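Folding hands, Lolitside

Pelach runs the laundry service at Lolitside, and the folding is still done by hand. In July we start bringing in Ulex folding arms. We need 15 people to record the work first, in their own homes, on pay. 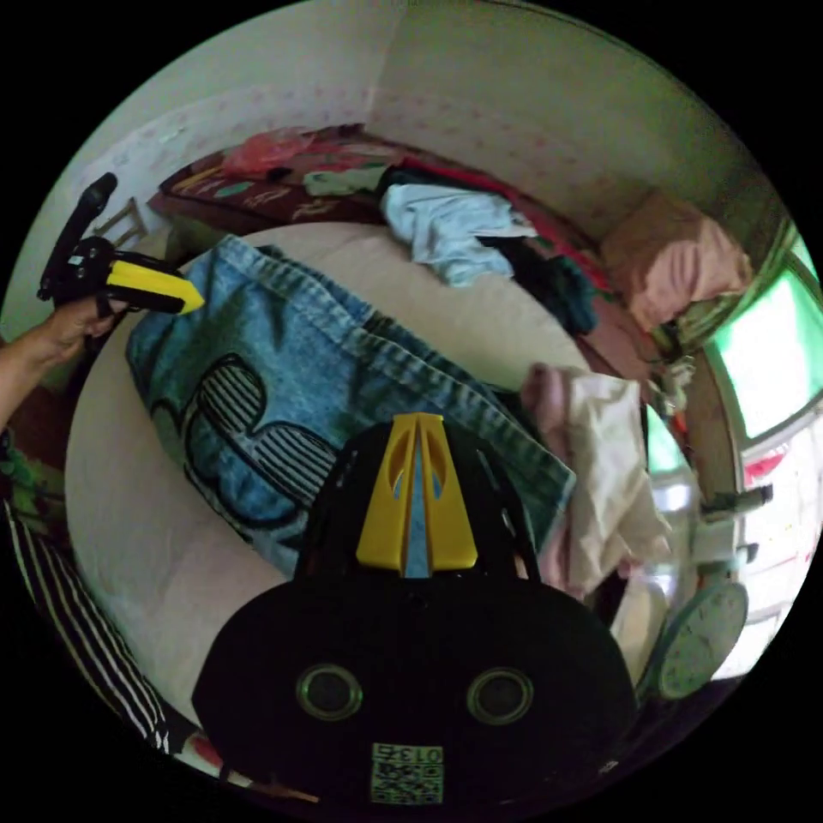 The job is folding and sorting with a hand-held gripper instead of your fingers. Shifts are two hours. You need a bed or a big table and ordinary clothes. Jeans are fine, and so is a heap of shirts waiting its turn at the back. Pay is $252 a week – the same for staff and outside applicants.

Current folding staff get first pick. Hours on the line will drop once the arms are running, and recorders can apply early for the new checking and repair jobs.

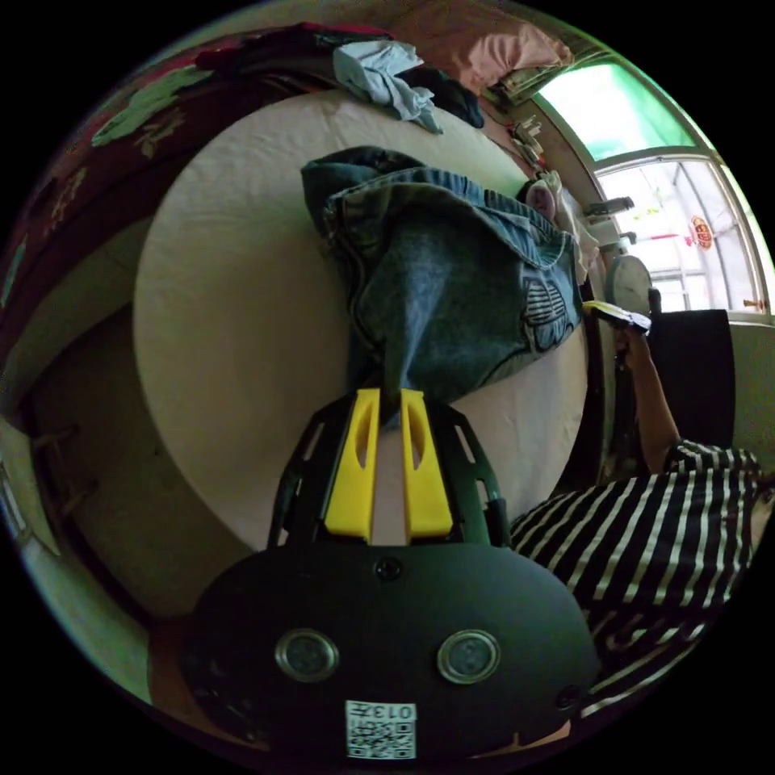 Tikkanen, from the night shift, asked us to print that staff want the new rosters in writing before they sign up. We agree. You will get yours with the offer.

No experience needed. You must be 18 or over and able to stand for a full shift.

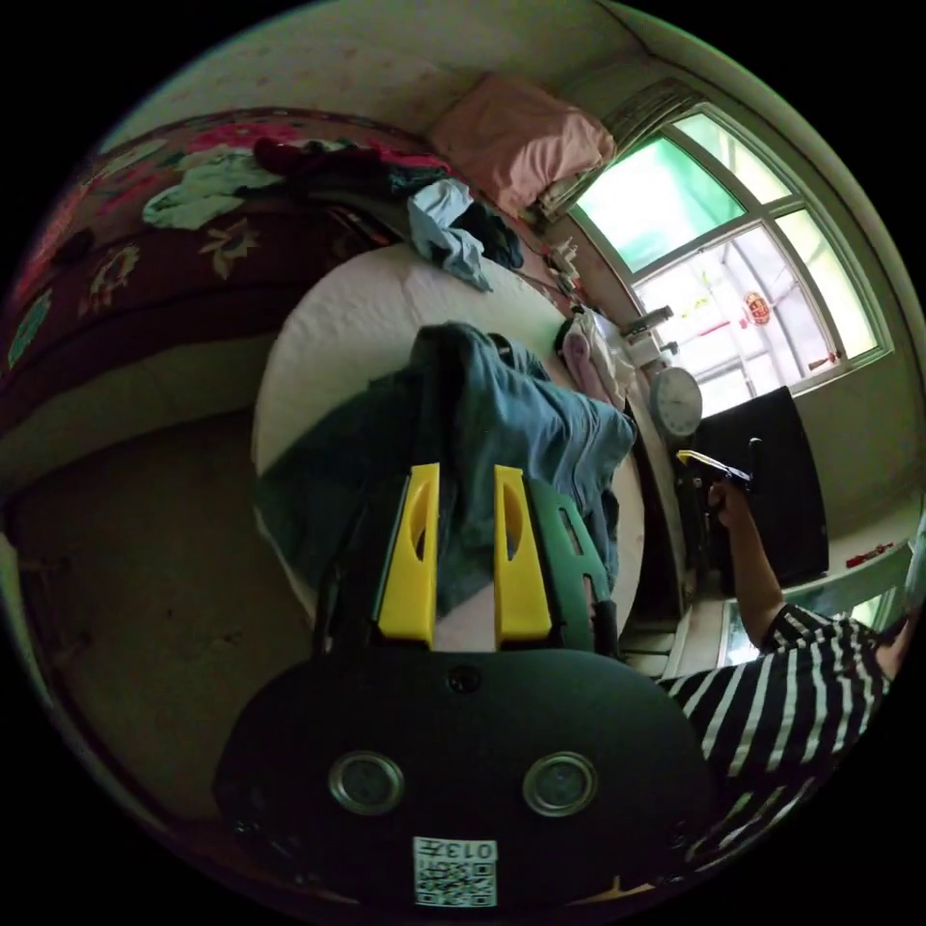 Recording work, jeans on the bed.

Apply at the Lolitside front desk before 4 p.m., quoting job 979.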